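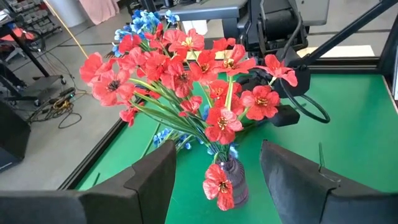

Edeltraud Fankhauser has sold artificial flowers for many years, and she still gets the same question almost every Sunday at the market. "People ask if they are real, and when I say no, they pull the hand back," she says. "As if I told them something bad."

We met in the back room of her shop in Ladby, where she keeps the stems standing in buckets, sorted by color. She made coffee and pushed a box of ribbon to the side so I could put down my notebook. The shop is small, but last March she counted the stock for the insurance and came to 1381 stems. Of these, 957 were summer flowers. "The rest is mostly green and Christmas," she says. "I don't like to count. It took me two evenings."

Her favorite combination is an old one, red poppies with something small and blue. She saw it first in the fields where she was a child, and she thinks it needs very little help. "The red is warm, a bit like coral, and it is loud. So the blue must be quiet. Small flowers, light blue, and not everywhere. I put some at the top, and then a few low down, near the neck of the vase, where you find them later."

I asked why poppies, when most customers come in for roses or peonies. She laughed. A real poppy, she explained, is nearly impossible in a vase. It drops its petals before the guests arrive. "With this flower the artificial one does something the real one cannot do. With a rose I am less sure. A real rose is good for a week, so why buy mine?"

The petals should be a little wrinkled, she says, and the center dark with yellow around it. When a new delivery comes, the petals are often pressed flat from the carton. She opens each one with her thumb and leaves some of them half folded. One flower she always bends down, so that it hangs in front of the vase. "My husband says it looks tired. I say, then it looks like a poppy."

About vases she is strict. She doesn't sell clear glass with her bouquets, and she tries to talk customers out of it if they have one at home. The stems of artificial flowers are the weak part, and in clear glass there is nothing to hide them. She prefers dark glass, purple or smoke gray, with ribs in it. "You may see the stems a little bit, like a shadow. That is enough." The neck should be narrow. In a wide vase the stems fall apart to all sides, and then people come back and want more flowers to fill it.

A lean to one side doesn't disturb her. She showed me how she holds the bundle and lets the long leaves go out to the left, with one or two flowers on long stems reaching to the right. A bouquet that is round like a ball reminds her of a hotel lobby.

Ekene Balogun, who works with her three days a week, came in at this point to look for scissors and stayed for the question about dust. He uses a hair dryer on the cold setting and a soft brush. "Don't wash the red ones," he said. "I washed one bunch and had a pink sink." Edeltraud nodded – the bunch is still somewhere in the cellar, she thinks.

Before I left, I wanted to know where such a bouquet should stand. She likes a table with a strong color under it, even bright green, which most people would be afraid of. "In the field it was also green under the red," she says. Then a customer rang the bell in front, and she went to see who it was.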